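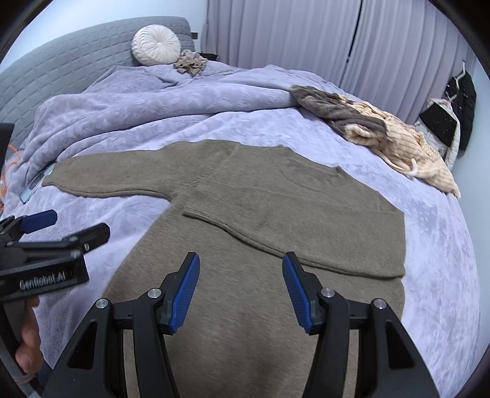

What is Stitesell?
Stitesell is a small, free collection of knitting stitch patterns, written out row by row in plain text files that any program (or any knitter with a printer) can read.

Version notes for this release: September 30, 2019

I started Stitesell because I love old stitch patterns and was tired of squinting at them. So many good ones live in leaflets with tiny type, in abbreviations that change from one publisher to the next, or on charts where a slanted line could mean three different decreases. Now there are 200 patterns in one place, all using the same words for the same moves, and I'm so happy with how they look side by side!

What's inside

patterns/ holds one text file per stitch pattern
charts/ holds the same patterns as grids, where a grid makes sense
terms.txt lists every abbreviation used
sources.csv says where each pattern came from
swatches.csv has gauge notes for the ones I've knitted myself

Of the 200 patterns, 113 are knit-and-purl textures, 42 are lace, 35 are cables, and the last 10 are slip-stitch colorwork. The knit-and-purl group is the biggest because it's my favorite — there is so much you can do with two stitches and a bit of patience.

How a pattern file is laid out

Each file opens with a short header: name, group, stitch multiple, edge stitches, and row repeat. After a blank line come the rows, one per line, starting with row 1 on the right side. A simple rib looks like this:

name: Pirville rib
group: knit-purl
multiple: 4
edge: 2
rows: 2
1: *k2, p2; repeat from * to last 2 sts, k2
2: *p2, k2; repeat from * to last 2 sts, p2

Pirville rib is plain 2x2 rib with a matched edge, and it's the one I use to test any script that reads the files. If your script can handle the star and the leftover stitches, it can handle most of the collection.
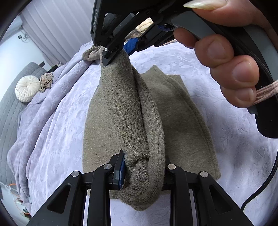 Can I use these patterns for knitting in the round?
Most of the knit-and-purl patterns work well in the round if you drop the edge stitches and swap knits for purls on the even rows. Lace with shaping on both sides takes more care, and those files carry the line "round: no" in the header.

Where the patterns came from

Two stacks of leaflets got me going. The Marchetti leaflets gave most of the cables, and they are wonderful, with big bold crossings and clear directions. The Lerari notebooks were harder. They are handwritten, and the writer used one sign for both "slip" and "skip," so I knitted every one of those before adding it. A few came out so much prettier than I expected that I ended up making whole scarves from them.

Patterns I couldn't get to work are in patterns/unsolved, which is not part of the 200. Have a go at them! Lerari leaf is the one I most want to see fixed. I lose a stitch somewhere in row 9 every single time.

Gauge notes

The numbers in swatches.csv are from washed and blocked swatches, measured over the middle of the piece. They tell you how my hands knit on that yarn and those needles, so please make your own swatch before you plan a sweater. Ribs are measured relaxed, with no stretch. An empty cell means I haven't swatched that pattern yet.

Known problems

Bobbles are written two ways (I changed my mind in August and haven't gone back over the early files).
Some cable charts leave out the wrong-side rows. The text files have them all.
Four of the lace patterns begin on a wrong-side setup row, marked as row 0. If your script counts from 1, it will skip the setup row.
British terms in the old sources have been switched to American ones, but a stray "cast off" may still turn up.

Adding a pattern

Yes please! Copy template.txt, fill in the header, and knit at least two full repeats from your own written rows before you send it. Add a line to sources.csv too. New names are welcome, but check terms.txt before you make up an abbreviation — there are already three kinds of left twist in there and I would like to stop at three.

Next up is a set of borders and edgings, starting with garter-based ones that lie flat.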